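Okay, a few people asked how the first month of the choir has gone, so settle in, this will be a long one (sorry to the folks who only follow me for soup).

For anyone new: back in February I moved to Brollgate for work and knew exactly two people, one of whom was my landlord. I hadn't sung in front of anybody since school. Then I saw a card in the bakery window that said "Tondgate Evening Choir, all voices, no audition" and I walked past it for months before I wrote the number down.

First rehearsal was terrifying! I sat in the car with the heater on until I saw an older man struggling with the door and a stack of folders, and I couldn't very well leave him to it, so in I went. That was Erhan Tatlı, who has sung bass there forever and has not let me sit alone since.

They asked what part I sing and I said "um, the tune?" and everyone laughed in the nicest way. I'm an alto, apparently. Altos almost never get the tune. I've made my peace with it, mostly, although there's a page in the Kováčik piece where we hold the same note for what feels like a whole winter while the sopranos have all the fun.

Our director is Ferhat Kahraman and he has the patience of a saint. He'll stop us four times on the same bar and still sound pleased to be there. His big thing is breathing low and slow before you come in, and I've started doing it before phone calls at work, and wow, it helps. 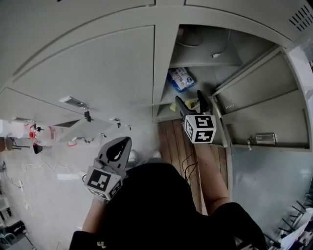
Locker with the door open, on a choir night.

Things I've learned so far, in no special order. Bring a pencil, because you will forget every single marking by next week. Bring water, but not fizzy water (ask me how I know). Stand next to someone louder than you until you're sure of your part, then try moving down a seat and see what's left of it.

Practicing at home has been funny. I hum my line while I do the dishes and the dog leaves the room. My sister called in the middle of it on Sunday and made me sing her the whole first page over the phone, and then she sang it back to me better than I did, which is very like her.

We have our first little concert coming up, Thu 25 September, with the hall set up for 200 people. I asked Erhan if that many really come and he just said "bring your mother." So my mother is coming, on two buses, with a cushion.

If you've been walking past a card in a window of your own, please go in. You can be shaky and off key and new in town and they'll still save you a chair. And if you're an alto, tell me how you get through the long notes, I'm running out of air by the second line!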